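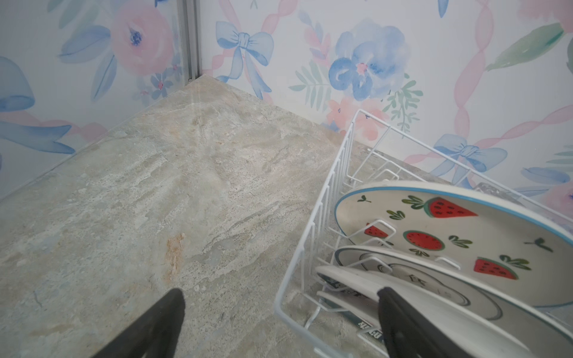 Words by the Ellwood motoring desk | September 2022

I'd barely got my coat off when the man behind the Drandero started telling me about door handles. He builds small electric roadsters in a shed outside Tasturau, he asked me to leave his name out of it ("my mum reads these"), and he has a lot to say about door handles.

"Everyone's gone flush and motorised," he said, pouring the tea. "Mine's a bit of bent steel. You pull it and the door opens!"

I drove the prototype back in June and loved it, so I wanted to know what's changed. Quite a bit, as it happens. The motor now comes from Herner, the seats have dropped a touch (my knees noticed), and the range is up to 124 miles. Isn't that a bit short?

"For a motorway car, yes. For a Sunday morning with the roof off, when did you last do more than that?"

Fair enough, I couldn't remember. The whole thing weighs 1240 kg, and he winces when he says it. "I wanted less. Batteries are heavy and I've shouted at them plenty."

He'll build 20 to start with, in a choice of 3 colours, and he wouldn't be drawn on the price however many biscuits I turned down. What about a hardtop?

"People keep asking. I've drawn one on the back of an envelope and I don't like it yet."

He's promised me another go once the new dampers are on.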